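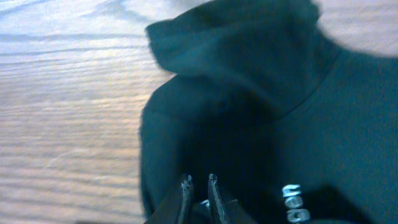

Meifang Dai wrote in after my last column to say that a town has no business keeping its savings in anything it can't spend by the next morning. Her complaint was with the Filldale reserve fund, which the town council wants to move out of short-term deposits and into seven-year bonds. I think she is mostly right, though she goes further than I would.

The fund stands at $239 million. It was built up over many years from port fees and the sale of the old Pisteck rail yard, and it exists to cover payroll and debt payments when tax receipts fall short. That has happened twice that I can remember. Both times the money was needed within weeks.

Bonds pay more. The council's adviser, Zasell, puts the gain at 2 percentage points a year over what the deposits earn now. On a fund this size that is real money, and I understand why people who have to balance a budget in September find it hard to turn down.

But a bond has a price, and the price moves. If rates go up and Filldale has to sell early, it takes the loss. The Zasell report gives this one paragraph. It spends 6 pages on the yield.

Where I part with Dai is on the idea that every dollar has to be available overnight. Some 900 people are on the town payroll, and even in a bad year nobody needs the whole reserve at once. A third of it could be tied up for longer without putting a single paycheck at risk. The council in Swati did something close to this, setting a floor for cash and investing what was above it, with the floor written into the ordinance so that it couldn't be lowered in a hurry.

Filldale's proposal has no floor. It leaves the split to the finance director, who can change it with a memo. I would vote against it for that alone, and I would ask Zasell to come back with the losses worked out at three different interest rates before the council takes it up again.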